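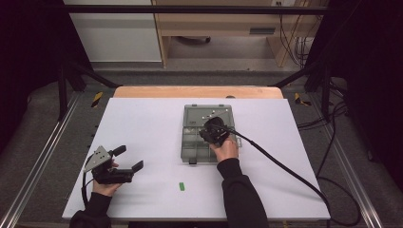
홈 작업실 공구 주방 수납 보관함

손잡이형 그리퍼를 작업대에서 비교할 때의 요령

읽는 시간 5분

손에 쥐고 쓰는 그리퍼 두 종을 같은 작업대에서 비교할 때 적용하는 절차와 설정을 정리한다. 대상은 Brodesow 집게형과 Tanoli 평행형이며, 제어기는 둘 다 Huso를 쓴다. 과제는 칸막이 정리함에서 작은 부품을 꺼내고 넣는 작업이다. 다른 기종에도 대부분 그대로 적용되지만 힘 설정값은 기종마다 다시 잡아야 한다.

작업면

상판 위에 흰색 판을 한 장 깐다. 무광이 좋다. 유광 판은 조명 반사가 카메라 영상에 띠 모양으로 남고, 금속 부품의 윤곽이 그 띠에 묻힌다. 검은 고무 매트는 미끄럼 방지에는 유리하지만 검은 손가락과 구분이 되지 않아 영상에서 벌어진 폭을 읽기 어렵다.

판은 네 모서리에 얇은 양면테이프를 붙여 고정한다. 두꺼운 폼 테이프를 쓰면 누를 때마다 판이 내려앉고 높이 기준이 달라진다. 테이프를 뗄 때는 헤어드라이어로 데운 뒤 실을 넣어 톱질하듯 당기면 상판 도장이 덜 상한다.

정리함 위치는 연필로 모서리 두 곳만 표시한다. 둘레 전체를 그려 놓으면 위치를 바꿀 때 지울 것이 많고 선이 영상에도 잡힌다. 연필 자국은 젖은 멜라민 스펀지로 지운다. 알코올은 판 재질에 따라 표면이 뿌옇게 변하므로 구석에 먼저 시험한다.

정리함 고르기

칸막이가 얇은 제품일수록 과제가 어려워진다. 손가락 끝이 칸막이에 걸렸을 때 벽이 휘면서 부품이 옆 칸으로 넘어가기 때문이다. 비교 시험에는 오히려 이런 정리함이 낫다. 벽이 단단한 공구함에서는 두 그리퍼의 차이가 거의 드러나지 않았다.

반투명 정리함은 바닥에 흰 종이를 깔고 쓴다. 종이는 칸 크기보다 사방 1밀리미터 작게 자른다. 딱 맞게 자르면 한쪽이 들리고, 손가락 끝이 그 틈으로 들어간다.

뚜껑은 가능하면 분리한다. 경첩이 빠지지 않는 제품은 완전히 젖힌 상태에서 마스킹 테이프로 고정한다. 덜 젖힌 뚜껑은 손목 쪽 부품과 부딪치는데, 이 충돌은 힘 기록에 파지 실패와 비슷한 모양으로 남아서 나중에 구분하기 번거롭다.

부품 준비

처음 며칠은 나사, 와셔, 플라스틱 스페이서를 섞어서 썼다. 결과가 흩어져서 기종 차이인지 부품 차이인지 판단할 수 없었다. 지금은 한 회차에 한 종류만 쓴다. 섞인 상태의 시험은 단일 부품 시험이 끝난 뒤에 따로 한다.

새 나사에는 방청유가 묻어 있다. 주방 세제를 푼 미지근한 물에 담갔다가 헹구고, 키친타월에 펼쳐 완전히 말린다. 망에 넣어 헹구면 배수구로 잃어버리지 않는다. 드라이기 온풍으로 서둘러 말리면 머리 홈에 물이 남는 경우가 있다. 말린 나사는 밀폐 용기에 실리카겔과 함께 보관한다.

와셔는 평평한 바닥에서 집기 어렵다. 집게형은 끝을 기울여 한쪽 가장자리를 들 수 있지만 평행형은 그렇게 하지 못한다. 와셔 시험 결과를 나사 결과와 합산하지 않는다. Lev Skoryk이 초기에 합산표를 만들었다가 다시 나누었고, 나눈 뒤에는 나사에서 두 기종의 순위가 바뀌었다.

손가락 끝 관리

- 실리콘 패드는 회차마다 물티슈로 닦고 마른 천으로 한 번 더 닦는다. 물티슈만 쓰면 보습 성분이 남아 미끄럽다.
- 패드 교체는 좌우를 함께 한다. 한쪽만 새것이면 부품이 닳은 쪽으로 돌아간다.
- 접착제 잔여물은 플라스틱 헤라로 민다. 칼날을 대면 끝면에 홈이 생긴다.
- 수축 튜브를 패드 대용으로 쓸 수 있다. 수명은 짧지만 값이 싸고 두께가 고르다. 가열은 손가락을 본체에서 분리한 상태에서 한다.
- 고무장갑 손가락을 잘라 씌우는 방법은 권하지 않는다. 닫는 도중에 끝이 말린다.

끝면 정렬은 종이로 확인한다. 복사 용지 한 장을 물리고 천천히 당겨서 양쪽 저항이 같으면 된다. 한쪽이 먼저 빠지면 고정 나사를 반 바퀴 풀고 손가락을 닫은 상태에서 다시 조인다.

케이블

비교 시험에서 가장 많은 시간을 빼앗은 항목이다. 손잡이형은 케이블 무게와 당김이 손목에 그대로 전달되므로 기종보다 배선 차이가 결과에 더 크게 나타날 수 있다.

케이블은 작업면을 지난 다음 판 옆으로 자연스럽게 떨어뜨린다. 판 가장자리가 날카로우면 그 부분에 스펀지 문틈막이를 붙인다. 바닥에는 고리 하나 정도의 여유를 두되, 발이 닿는 쪽으로 나오지 않게 벨크로 끈으로 느슨하게 묶는다. 케이블 타이는 조이는 힘이 일정하지 않고 자른 끝이 손등을 긁는다.

두 기종의 케이블 길이는 같게 맞춘다. Tanoli에 딸려 온 케이블이 짧아서 연장선을 썼는데, 중간 커넥터가 판 모서리에 걸려 회차 도중 통신이 끊겼다. 연장선 대신 긴 케이블 한 가닥으로 교체한 뒤에는 같은 오류가 기록되지 않았다. 커넥터를 꼭 써야 한다면 바닥까지 내려간 위치에 둔다.

검은 케이블이 여러 가닥이면 양 끝에 색 테이프를 감는다. 이름표는 손에 쓸려 금방 읽을 수 없게 된다. 같은 색을 제어기 포트 옆에도 붙인다.

무게와 자세

Brodesow는 패드를 포함해 471그램이다. 저울은 주방용 전자저울이면 충분하다. 케이블을 뺀 무게와 연결한 무게를 따로 적되, 연결한 상태에서는 케이블을 저울 옆 책더미에 걸쳐 같은 높이에서 측정한다.

본체 무게보다 무게중심 위치가 피로에 더 영향을 준다. 손잡이 앞쪽에 판재나 카메라 받침을 달면 손목이 아래로 꺾이고, 회차 후반으로 갈수록 접근 각도가 낮아진다. Tiruwork Nigatu의 기록에서는 이 경향이 와셔 시험에서 먼저 나타났다. 손잡이 뒤쪽에 낚시용 납을 테이프로 감아 균형을 옮기면 각도 변화가 줄어든다. 총중량은 늘어나므로 양쪽 모두 같은 시간 간격으로 쉰다.

소매는 손목에 붙는 것을 입는다. 헐렁한 소매는 정리함 앞벽을 넘으면서 부품을 끌고 나온다. 정리함은 팔꿈치를 몸통 가까이 둔 채 가장 먼 칸에 닿는 거리에 놓는다.

카메라

위에서 내려다보는 위치 하나와 손 옆 위치 하나를 쓴다. 손 옆 카메라는 손가락이 닫힐 때 부품이 가려지지 않는 각도로 맞춘다. 정면에서 잡으면 거의 항상 가려진다.

노출과 화이트밸런스는 수동으로 고정한다. 자동으로 두면 검은 그리퍼가 흰 판 위로 들어올 때마다 밝기가 바뀐다. 기준값은 손을 올리지 않은 상태가 아니라 양손이 모두 들어온 상태에서 정한다. 창이 있는 방이면 커튼을 치고 실내등만 사용한다. 작업실 형광등은 촬영 속도에 따라 깜박임이 기록되므로 셔터를 전원 주파수에 맞춘다.

렌즈는 안경닦이로 닦는다. 티슈는 섬유가 남는다. 받침 나사는 회차 전에 손으로만 확인하고, 공구로 더 조이지 않는다. 카메라가 미세하게 돌아가면 그날 앞서 찍은 영상과 위치가 맞지 않는다.

제어기 설정

Huso 제어기에서 바꾸는 값은 닫힘 속도, 최대 힘, 정지 판정 시간이다. 한 번에 하나만 바꾼다.

닫힘 속도는 두 기종 모두 낮은 쪽에서 시작한다. 평행형은 속도를 올려도 비교적 안정적이지만, 집게형은 끝이 호를 그리며 닫히므로 빠르면 부품을 앞으로 튕긴다. 튕긴 부품은 대개 뒤쪽 칸에서 발견된다.

최대 힘은 플라스틱 스페이서를 기준으로 잡는다. 스페이서에 눌린 자국이 남지 않는 가장 큰 값이면 나사에도 쓸 수 있다. 자국은 손전등을 비스듬히 비추면 보인다.

정지 판정 시간은 초기값 400밀리초를 그대로 두었다. 짧게 하면 얇은 와셔를 집었는데도 빈손으로 판정하는 경우가 생긴다. 길게 하면 조작자가 닫힘 완료를 기다리지 않고 손을 들게 되어 별도의 실패 원인이 된다.

펌웨어는 시험 도중에 올리지 않는다. 8월에 한쪽 본체만 갱신된 상태로 진행한 회차가 있었고, 그 기록은 전부 제외했다. 설정 화면의 버전 표시를 기록지 맨 윗줄에 적어 둔다.

시험 순서와 기록

기종당 시도는 400회로 정했다. 한 번에 채우지 않고 여러 회차로 나눈다. 한 기종을 먼저 끝내면 나중 기종이 연습 효과를 가져가므로 회차마다 순서를 바꾼다. 조작 손도 교대한다. Joni Sjöberg는 왼손잡이여서 교대 전에는 다른 조작자와 결과가 반대로 나왔다.

실패는 다음 기준으로 적는다.

미끄러짐: 들어 올린 뒤 떨어짐
빈 파지: 닫혔으나 부품 없음
간섭: 칸막이나 뚜껑에 먼저 닿음
이탈: 부품이 다른 칸이나 판 밖으로 나감
통신: 명령 후 반응 없음

두 가지가 겹치면 먼저 일어난 쪽만 적는다. 판단이 어려우면 영상 시각을 적고 넘어간다. 시험 중에 영상을 돌려 보면 회차 간격이 흐트러진다.

기록지는 종이로 쓴다. 양손에 장치를 들고 있으므로 조작자와 기록자를 나눈다. 혼자 할 때는 음성으로 남기고 그날 안에 옮겨 적는다. 연필은 심이 부러지면 부품 칸에 들어가므로 볼펜을 쓴다.

두 기종의 차이

Brodesow 집게형은 깊은 칸과 얇은 부품에 유리하다. 끝이 좁아 모서리까지 들어간다. 간섭 실패가 적은 대신 이탈이 많고, 부품을 비스듬히 물기 때문에 좁은 칸에 다시 넣을 때 방향 수정이 필요하다.

Tanoli 평행형은 나사와 스페이서를 반듯하게 문다. 같은 위치에 내려놓는 작업은 이쪽이 빠르다. 손가락이 넓어서 작은 칸에서는 벌릴 공간이 부족하고, 칸막이 두께가 얇은 정리함에서는 벽을 밀어낸다. 끝을 가는 것으로 바꾸면 개선되지만 패드 면적이 줄어 미끄러짐이 늘어난다.

양손으로 쓸 때는 서로 다른 기종을 드는 편이 낫다는 것이 Bohdana Panasiuk의 의견이다. 집게형으로 꺼내고 평행형으로 받아서 놓는 방식이다. 나사에서는 실제로 빨랐으나 와셔에서는 넘겨받는 단계의 실패가 추가되었다. 시험 횟수가 적어 표에는 넣지 않았다.

정리와 보관

끝난 뒤에는 제어기 전원을 먼저 끄고 케이블을 뽑는다. 손가락은 조금 벌린 상태로 보관한다. 닫아 두면 패드가 서로 눌려 붙는다. 본체는 얇은 수건으로 감싸 뚜껑 있는 통에 넣고, 케이블은 손바닥 폭보다 크게 감는다.

바닥에 떨어진 나사는 얇은 비닐봉지로 자석을 감싸서 찾는다. 봉지를 뒤집으면 나사만 남는다. 카펫에서는 자석을 끌지 말고 찍듯이 옮긴다. 플라스틱 스페이서는 청소기 흡입구에 스타킹을 씌워서 회수한다.

Rirdale 작업실의 기록지 양식은 Vira Kushnir가 관리한다. 실패 기준을 고친 경우에는 양식 아래쪽 비고란에 바꾼 항목과 적용한 회차를 적는다.

최종 수정 2025년 11월 23일

이전 글 다음 글 목록 맨 위로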